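Relatório de progresso – manutenção e configuração da célula Sakik
Período: julho até 14 de setembro de 2021 (terça-feira)
Para: coordenação do programa Lavonard
Projeto: Dorkach

Olá a todos,

Desta vez o relatório vai um bocadinho mais comprido do que o costume, porque houve muita coisa a mexer na Sakik desde julho e prefiro contar tudo de seguida a andar a mandar mensagens soltas. Em resumo, para quem só lê o primeiro parágrafo: a máquina está montada e a trabalhar, o braço esquerdo levou um redutor novo, as duas garras foram recalibradas e o modelo de simulação voltou a bater certo com o robô verdadeiro. Falta fechar a questão dos cabos do punho direito, e já lá vou.

1. O que estava parado e já não está

Quando vos escrevi da última vez, o braço esquerdo fazia um estalido ao passar pela horizontal. Eu andava convencido de que era um parafuso da tampa (já me tinha acontecido) e perdi dois dias a apertar coisas que estavam perfeitamente apertadas. Era o redutor do cotovelo, com folga a mais. A Shi mandou a peça de substituição dentro da garantia e a troca fez-se numa tarde, mais uma manhã para alinhar o zero dos encoders. Desde então fiz 600 ciclos de abrir, esticar e recolher, em três velocidades, e o estalido não voltou. Vou repetir a série no fim do mês, já com carga na ponta.

Aproveitei ter o ombro aberto para limpar a massa velha e pôr nova. O manual da Shi pede lubrificação a cada 3,000 horas e ainda estávamos longe disso, mas a que lá estava tinha pó e não me apeteceu fechar aquilo assim.

2. Garras

Aqui tive mais trabalho do que esperava. As duas garras são do mesmo modelo, mas a direita abria sempre um pouco mais do que o comando pedia, e isso estragava qualquer tentativa de pegar em objetos finos. Refiz a tabela de abertura das duas, de raiz, e guardei os valores antigos numa pasta à parte para o caso de alguém querer comparar. O limite de força ficou em 82 por cento do máximo. Com mais do que isso o dedo direito começa a torcer na base, e não vale a pena gastar peças por causa de uns newtons.

As pontas de borracha foram trocadas na mesma altura. Temos mais dois pares em armário e já pedi outros – o prazo de entrega anda péssimo.

3. O modelo em simulação

Antes de qualquer movimento novo passar para a máquina, corre primeiro na casa simulada. É lá que apanho a maior parte dos disparates, e sai muito mais barato bater numa parede que não existe! O problema é que o modelo tinha ficado com as medidas de antes da intervenção: os zeros das juntas estavam desviados e a garra direita vinha com a tabela velha. Passei quase uma semana inteira nisto, entre corrigir o ficheiro do robô, voltar a carregar e comparar postura a postura.

A verificação que mais uso agora é a do corredor, vista pelo próprio robô e com a cabeça bem inclinada. Levo as duas garras à frente do tronco, apontadas para cima, e vejo se aparecem onde as contas dizem que deviam aparecer. Na posição de referência, a direita fica ligeiramente mais baixa do que a esquerda, com os dois dedos abertos em V. Se a posição na simulação não coincidir com a que leio nas juntas reais, já sei que há um zero fora do sítio e nem ligo os motores.

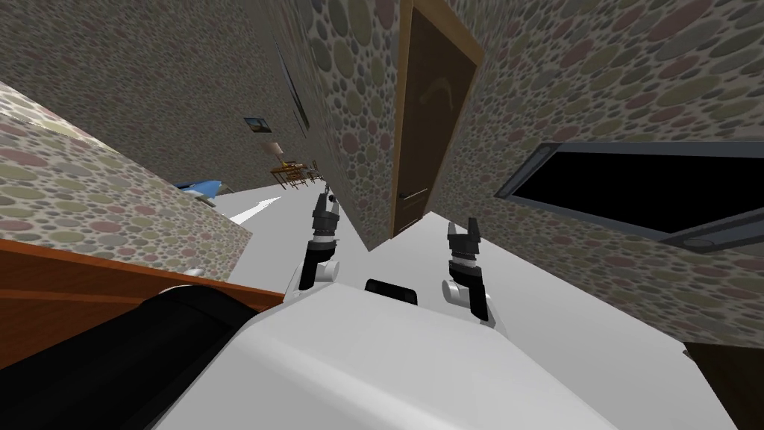
4. Cabos do punho direito

É o ponto em aberto. Quando o punho roda até ao fim do curso, o feixe de cabos fica esticado e, duas vezes em agosto, perdi a leitura do sensor de força durante uns instantes. Troquei o conector e melhorou, mas não estou descansado. Para já limitei a rotação por software, o que chega para as tarefas combinadas com a Lavonard, embora nos tire alguma liberdade ao apanhar coisas de lado. A solução a sério é um feixe mais comprido com outra passagem por dentro da carcaça. Já tenho o desenho feito e falta encomendar.

5. Rotina de manutenção

Deixei de confiar na memória e escrevi uma folha de arranque, que está colada ao lado do quadro elétrico. Antes de ligar: botão de emergência testado, área livre, cabos dos punhos vistos à mão, pontas das garras sem cortes. Depois de ligar: zeros confirmados, abertura e fecho de cada garra, postura de referência comparada com a simulação. À sexta acrescento a limpeza das tampas e a cópia dos registos para o servidor do Dorkach. Leva menos tempo do que parece, e já me poupou uma manhã má com um conector meio solto.

6. Dinheiro e próximos passos

O redutor não teve custo. As pontas de borracha e a massa saíram da verba de consumíveis, que continua folgada. O feixe novo é que não estava previsto e gostava de o passar para a rubrica de reparações, se não virem inconveniente – mando o orçamento assim que o tiver.

Até ao próximo relatório quero ter o feixe montado, a série de ciclos com carga feita e o limite de rotação retirado. Se o feixe atrasar, avanço com a série no braço esquerdo e deixo o direito para depois.

Se quiserem vir ver a Sakik a trabalhar, avisem só de véspera para eu ter a área arrumada.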